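Rapport de projet, semestre 2
Pliage et rangement du linge en denim dans une chambre
Projet Tarno

2. Poste de travail

Le protocole porte sur le pliage de vêtements en denim posés sur un lit. Le support est souple, recouvert d'un tissu blanc imprimé, ce qui réduit la planéité par rapport à une table.

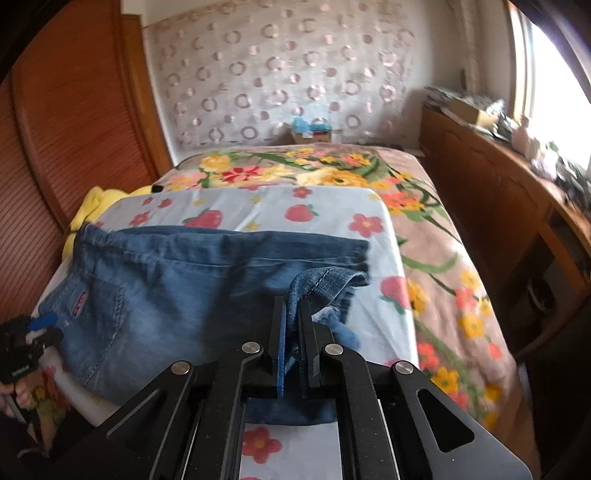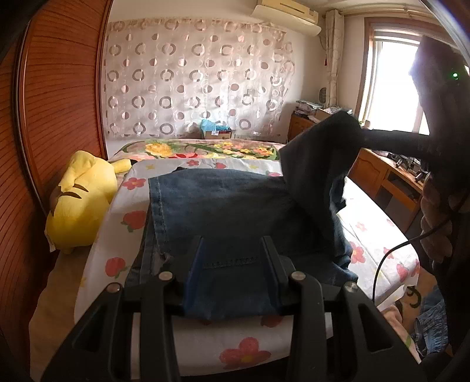
Denim étalé sur le tissu blanc imprimé.

La séquence retenue comprend 7 étapes : étalement, lissage de la ceinture, alignement des coutures, rabat des parties latérales, pliage en deux, second pliage, dépôt sur la pile. Une ceinture froncée doit être tendue avant tout rabat, faute de quoi le défaut se reporte sur l'ourlet.

3. Mesures

La base Wunex, constituée en février, contient 3 307 relevés de plis. Seuls les 1 000 premiers ont été dépouillés pour ce rapport. Chaque relevé indique l'écart entre les deux bords superposés et la hauteur de la pile.

4. Limites

Le couchage du lit n'a pas été retiré entre les essais. L'effet de son épaisseur sur l'alignement n'a pas été isolé. La grille Sikora, prévue pour le coton fin, reste à adapter aux tissus épais.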